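# Ikby bucket hats: your questions

Last changed 8/13/20. If your question is missing, write to Fulvio Zuccaro at the Grinusitz shop.

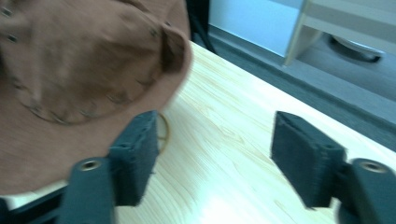

**How do I wash my hat?**

Use cool water and a little mild soap, and wash it by hand. Please do not twist it. Press it in a towel, put it back in its round form with your fingers, and let it dry flat on the table.

**Can it go in the washing machine?**

We do not advise this. Some customers do it at 20 degrees and are content, but the brim can come out wavy and we cannot exchange a hat for this reason.

**My brim has become soft. Can I make it stiff again?**

Iron it from the underside, with a thin cloth between. Follow the rows of stitching and go slowly -- the brim is curved and the iron wants to go straight. Spray starch is fine.

**What are the two small eyelets for?**

They let some air in. Please do not hang the hat from them on a nail, the cloth will tear.

**Which size do I need?**

Measure your head above the ears with a soft tape. If you are between two sizes, take the bigger one.

**Where can I try one on?**

In our shops in Grinusitz and Dunleavy. The shop in Primitz is closed until January, but it still accepts returns by post.

**How long do I have to return it?**

You have 20 days from delivery. The hat must be unwashed. Write your order number on the slip (it has four figures, for example 2168) and put the slip inside the crown. The refund needs around 2 weeks.

**Do you repair old hats?**

Loose stitching, yes. Holes in the crown, only if they are small -- send us a photo first.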